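Open Day at the Plorley Workshop
Last updated: Dec 2, 2018

I went to Plorley because the flyer promised "surfaces that clean themselves in the mind of the user," and I wanted to see what that could mean at $299 a tabletop.
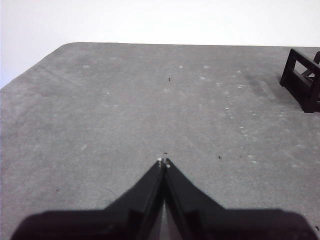
Samuele Amato gave the tour. He is pleasant and quick, and he talked for 30 minutes about gray. Their gray is called Longo, and it is supposed to hide everyday dirt. Maybe it hides some of it. Pale crumbs and specks show up on it very well, and so do scuffs, and I would have thought a open-day table might get a wipe first. When I asked, Amato said the streaks were "part of the tone." I wrote that down.

The rounded corners I liked. I have walked into enough square ones.

Upstairs, Faustino Orozco showed us the cutting room, where they claim to finish 900 tops a year. We saw 2 being made. He answered my question about heat by handing me a brochure for Imer, their older line — it had nothing about heat in it either.

Coffee was free and the parking was not. There is another open day in January, with a talk on care and cleaning. I may go back for that one, mainly to hear what they recommend for crumbs. I did not order a table.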